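Search this site... Search

Robot club, catch up post

Right. Been ages, sorry. October got away from me completely. Work, then the kids both down with something, then the club's open night creeping up and nobody ready for it, me least of all. So this is a quick one, typed on the train, excuse the spelling.

For anyone new, I help out at a student robotics club in the evenings. Not a teacher. I'm the bloke who knows where the hex keys are. We've got students from first year up to a couple who should really be finishing their honours theses (Vivek, I'm looking at you). Two arms, one cage, one computer with a fan that sounds like a hair dryer.

The big job this term is sorting. Blocks, by colour, into bins. Sounds like nothing. I told my brother in law and he said his toddler does that. Yes well, his toddler came with hands already calibrated.

Where we're at. Santosh Mishra and Santosh Chaturvedi (yes two Santoshes, they go by Mish and Chat, it was settled before I ever turned up) have been doing the driving. One student steers the arms by hand, the other watches and keeps notes, swap when your wrists go. Every run gets recorded. Then the recordings go off to train the thing overnight and next session we find out what it learned. Mostly it learns our bad habits. Chat does a little wobble before he closes the fingers, always has, and now the robot does it too. Mish thinks this is the funniest thing that's ever happened.

We were aiming for 16 good runs a session. Got 10 the first time, which I was pretty happy with, then 8, then somebody bumped the table cloth and we lost half an evening lining it all up again. Tape. Tape everything. I've said it before and I'll say it again at the open night, with a slide.

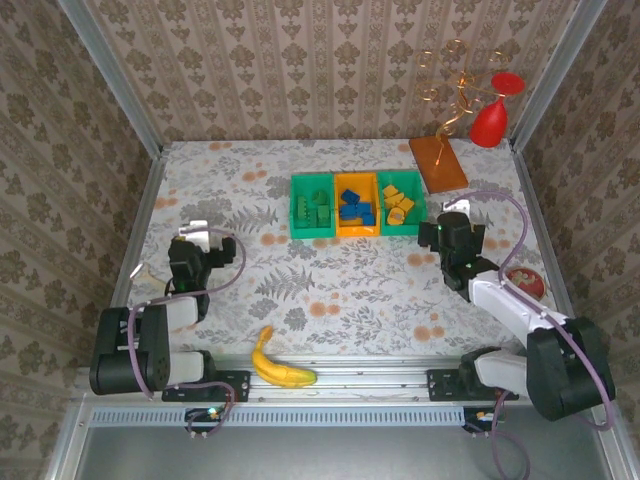 The other argument going round is clutter. Dinesh Pathak reckons we should train with a bare table till it works, then add junk. Vivek wants junk from day one. His point is if you only ever show it a tidy world then the first time someone leaves their lunch in there it falls to bits. Dinesh's point is that we have three weeks. Both fair. I stayed out of it and went to find the multimeter.

In the end Vivek won, mostly by being louder. So now there's the wallpaper, which a lot of you have asked about, it's the damask stuff with the brown pattern, looks like my nan's hallway. And the ferny cloth on the table. Plus odds and ends, a banana, the red goblet thing, a wire curly sculpture that I'm fairly sure nobody would pay money for. The sculpture is my favourite. The policy doesn't touch it. Yet.

Colours have been a bit of a headache. Green blocks in a green bin is fine for a person. Less fine when you're a camera and it all turns into one green lump. Blue in the orange-yellow bin, no dramas. Yellow in the other green one, also ok. Dinesh wants to swap the bins about so that nothing matches, and I think he's right, but then all the old runs are no good to us and I'm not going to be the one to tell Mish.

Hardware stuff, for the two people who read this for hardware stuff:

Cables. Purple ones, loops everywhere. They need slack or the wrist pulls up short at full reach, and too much slack and they wander over whatever you're trying to pick up. We went round and round on this. Current answer is velcro at the elbow and hope.

Boards are still hanging under the front rail. I know. I KNOW. Printed mounts are on the list. They've been on the list since before the list had a name.

Mounting plates are good now. Did every screw up again with threadlocker after the left arm developed a lean. Check yours if you've got a similar set up, ours had been working loose for weeks and we were blaming the software. Poor Vivek rewrote a whole chunk of code over it. Sorry Vivek.

Replacement servo came to $915 by the time we'd got the freight and the spare horns in, out of the club account, so please everyone be gentle. No driving the elbow into the table. You know who you are.

Luzius Eder dropped in one night too, he ran the club years back before he moved away for work. Stood there with a cup of tea watching Chat drive for a good half hour and hardly said a word, then suggested we slow the approach right down for the last little bit before the grab. Took Vivek ten mintues to put in. Felt a lot nicer to drive straight away. Bit annoying really.

Open night is next. Plan is doors at 6, arms running from half past, students doing the talking and me doing the sausages. If the trained version isn't up to it we'll just let visitors drive, which the little kids like better anyway. Bring a jumper, the heating in that building goes off at 5 and there's no arguing with it.

Still need: someone to do a sign, a power board with a decent long lead, and more blocks if anyone's kids have grown out of them. Plain colours, no stickers. Drop them at the front desk with my name on.

Ok that's my stop. More when I get a chance, I still owe you the post about the gripper fingers and I havent forgotten.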